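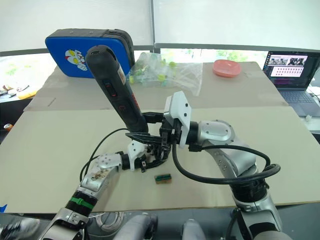
How a Cordless Screwdriver Works

A cordless screwdriver turns screws with an electric motor. The power comes from a battery, so the tool needs no cable while it is in use.

Pressing the button closes a circuit. Current flows from the battery to the motor, and the motor spins very fast but with little turning force. Turning force is called torque.

Between the motor and the tip is a set of gears. The gears trade speed for torque. If the motor turns 100 times while the tip turns 5 times, the tip is 20 times slower — and it pushes much harder on the screw.

The metal piece at the tip is called the bit. It must match the slot in the screw. A bit that is too small will slip and wear the slot away.

Most screws tighten clockwise and loosen counterclockwise. To change direction, the tool sends current through the motor the opposite way.

Ask an adult before using one. Keep fingers and hair away from the bit.

Text: Umesh Semwal

Search this site Go

Related
What Is a Gear?
Why Screws Have Threads
Inside a Battery

© Unthorpe | Contact | Back to top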